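Equipment > Hand-Held Grippers > Kidik Paired Set

Kidik Paired Set, Hand-Held Grippers with Marker Cubes

If you are putting together your first budget for recording household work by hand, we'd like to save you a little of the head-scratching our customers tell us about on the phone. The Kidik is a set of two grippers, one for each hand, and each of them carries its own camera and marker cube. You hold them, you do the job the way you would like a robot arm to do it later, and the recording goes to your computer. We have been selling the set from our shop in Gresstead long enough to know which parts people forget to order, and most of this page is about those parts.

A good many buyers come to us with kitchen work in mind and then find that the hallway keeps them busy just as long. Coats, hangers, umbrellas, bags with straps - these are soft or awkward things, and they ask a lot of the fingers. The grip pads are textured for that reason, and you will want to look after them (more on spares further down).
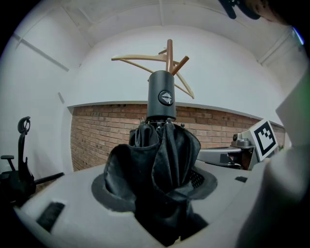 A closed umbrella by the coat stand, from the gripper's own camera.

What comes in the box

The paired set comes with the left and right grippers, a marker cube for each, two cables and a soft carrying case. A laptop is not included, and neither is a head camera. We used to bundle a head camera, but so many people already had one they were fond of that we now sell it on its own, and Maarten Wuyts on our sales desk will happily talk you through which ones fit the clock sync without an adapter. He is in on Saturday mornings too, if that's the only quiet time you get.

Planning the room

Please don't spend your whole budget on the grippers and leave the room until last! A plain corner is fine, and brick, painted wall and plank floor all give the tracking something to work with. Leave enough clear floor for one person to stand with both arms out in front, and put the laptop where the operator can glance at the timer without turning around. If you work with a helper who folds or resets things between takes, give them their own spot along the wall so that they aren't stepping through the work.

Furniture is the cheap part. A secondhand coat stand with pegs at several angles will give you more variety than a new one with a neat ring of hooks, and wooden hangers are kinder to the pads than wire ones. Do allow for a table as well, and set aside a little for cable ties.
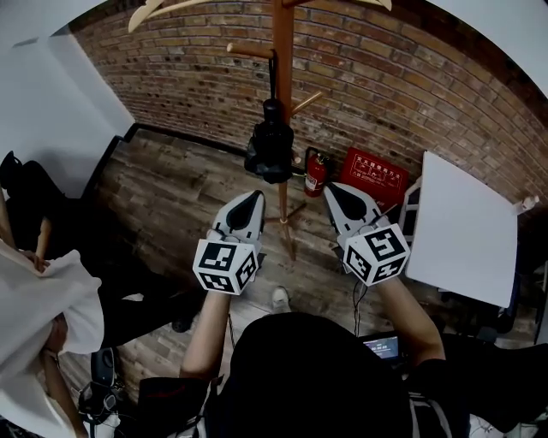 Spares and running costs

Grip pads wear, and cubes get dropped. A spares pack with pads for both hands and two replacement marker cubes is $292, and we suggest ordering one along with the set if you expect to record every day. Cubes can be swapped with the small hex key in the case, but you will need to run the calibration again afterward, so keep that in mind before you promise anybody a full day of takes.

The grippers are covered for 36 months. Pads and cables are counted as wear items and aren't part of that. If you would like a service plan on top, ours is run by Aerts, who also do the repairs, and it can be added at any time while the cover is still running.

Delivery and returns

Sets ship 14 working days after we receive the order. Orders that come in during October tend to bunch up with the school and university budgets, so a call ahead is a kindness to us and to yourself. Unused sets can come back within 14 days in the original case. The Dendell wall charger is sold separately and can go in the same parcel at no extra shipping cost. 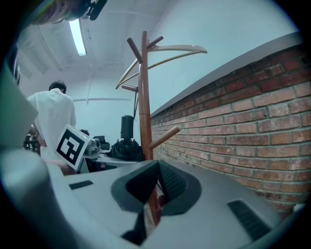

Can we buy a single gripper now and add the second one next year?

Single grippers are available for either hand, and the second can be added whenever your budget allows. The two will need to be paired and calibrated together when it arrives, and the cover on the later one starts from its own delivery date. If you already know that you'll be doing two-handed work, the paired set costs less than two singles, so it may be worth asking for a quote on both before you decide.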